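29/12/2024
By Noman Rind

I'd been trying to get somebody from Hanel on the phone since June, so when the head of its small car software team finally agreed to an hour over video (on the condition that I didn't print her name, fair enough), I cleared my whole afternoon. I drive a Flasance. I've had it for two winters. I had questions!

If you haven't been following along, Hanel makes the dashboard system that goes into the Flasance, and the big update everyone on the owners' forum has been arguing over is called Ruvum. It changes the maps, the charging planner and the way the car talks to your phone. It also moved the defroster button, and I brought that up in the first two minutes.

"I know," she said, and laughed for a good while. "My sister has the car. I heard about the defroster at dinner before I heard about it at work."

So is it coming back to the main screen? Yes, she told me, in the next small release, and you'll be able to pin two other buttons beside it. I asked which ones she'd pin. Seat heat and the garage door, she said, and then she changed her mind and swapped the garage door for the rear camera.

The charging planner was what I really wanted to get into. The old one had a habit of sending me to a station I'd already passed, and I once ate a gas station burrito in the dark over it. The test group for the new planner was 673 owners, and they sent in 3,133 reports between them. She read a lot of those herself.

"People write to you like you're in the passenger seat," she said. "One man gave us the whole story of a trip to his daughter's college, with the lunch stops. The bug was in the last line."

Of those reports, 2,803 have been closed. I asked what's in the rest of the pile and she didn't dodge it. A lot of them are about cold mornings, when the range estimate drops right after you leave the driveway and then creeps back up. The team has a fix that works on the newer battery and makes things worse on the old one, so it's sitting on a shelf until they can split the two.

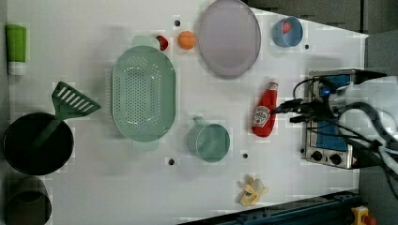
A green spatula in a black pot, with a green bottle on its side nearby.

We got onto phones next. Mao, the app that unlocks the car, is made by a separate group, and she was careful about how she talked about them (I pushed a little, I'll admit it). My own phone takes forever to wake the car up if it's been in my coat pocket. She had me try something while we talked, which was to turn off battery saving for Mao and pair the phone again from inside the car with the doors shut. I walked out in my slippers and did it.

"How long now?" she asked when I got back, and I had to tell her I hadn't timed it. Faster, though. Definitely faster.

Before we hung up I asked if she still likes driving, after spending all day on the insides of a car. She said she mostly takes the train, 20 minutes each way, and reads paperbacks. On weekends she takes her sister's Flasance out to the lake and tries hard to leave the settings menu alone.

"Last time I made it as far as the parking lot," she said.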